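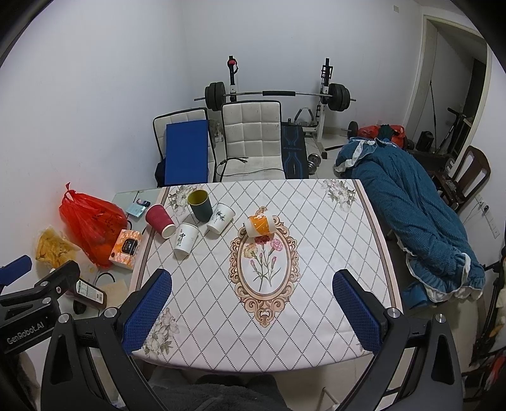

A white cloth with a diamond lattice, tan and pinkish borders, and carnations in the middle.

Lalleck Table Pad, cut to order
$69 for the standard size, $33 for each extra leaf

I've been making table pads for a long time now and I still get the same look when I tell people what I do. A what? A table pad! The soft layer that goes between your nice tabletop and your nice tablecloth. Your grandmother had one. She probably kept it rolled up behind a door, and it probably smelled a little like the inside of a closet, and her table probably still looks great.

The Lalleck is the pad I make most. It's cotton flannel on both sides with a quilted cotton middle, stitched all the way through in long straight lines so the filling doesn't wander off to the corners after a few washes. The first ones I made weren't stitched through (I was in a hurry and I thought I was clever) and every single one came back to me looking like a bag of socks. So now they all get stitched, and I make them in small batches with Brenda Lambert, who cuts while I sew.

What it does for a tablecloth

Mostly it makes the cloth sit still. A printed cotton or a thin polyester cloth on bare varnish will slide every time somebody leans on it, and if your cloth has a design in the center you'll spend the whole meal tugging it back to the middle. Flannel grabs. You lay the pad, smooth it out with your forearms, float the cloth over the top and leave it alone.

It also takes the clatter out of things. Plates go down with a nice quiet thud, and forks stop ringing. I noticed that more than I expected to the first week I used one at home — my kitchen is all hard floors and it was like somebody had turned the room down.

What it doesn't do

It isn't waterproof. I get asked this a lot! A small spill will soak into the flannel and give you time to grab a towel, but a whole pitcher will go straight through. If you have toddlers, or friends who talk with their hands, look at the Erkari instead. Same flannel top, with a wipeable backing, and it costs a bit more. It's stiffer to fold and I don't love how it hangs, so I only suggest it if you need it.

It's also no trivet. Warm plates are fine. A pot straight off the burner needs something proper under it.

Sizes and measuring

Measure the top of the table only, not the drop of the cloth. I cut the pad a little short on every side so that it never peeks out. For rectangles, send me length and width. For rounds, measure straight across the widest part. For ovals, please trace one end on newspaper and mail it to me, or take it to a copy shop and have it scanned. Ovals are all different and I've stopped guessing.

The standard size fits most tables that seat 6. If yours pulls apart for a leaf, order the leaf pad separately and I'll put matching ties on the edges so the two pieces stay together.

Colors

Natural, gray, and a soft peach that I dye in July when I can dry things outside. Under a white or pale cloth go with natural, always. The gray shows through thin fabric and makes it look dingy. Wekesa Nyamweya ordered gray for a white cloth against my advice and then swapped it a month later, and he was very nice about it.

Washing

Cool water, gentle cycle, and hang it over something wide. It will shrink a touch the first time and I've allowed for that in the cutting. Skip the fabric softener or the flannel loses its grip. Iron it if you like ironing. I don't.

What people have said

"Fits our old oval perfectly and the cloth finally stays put. Took longer to arrive than I hoped." Dušan Rusnák

"Bought one for my mother, then had to buy another for me." Brian Kimaro

Ordering

Pads ship folded in a flat box, so expect creases for a day or two. I've sent out 2,178 of these so far and I still check every seam before the box gets taped. If you've got a strange table, write to me before you order and tell me about it. Custom cuts can't be returned, but if I've made the mistake I'll make you another one.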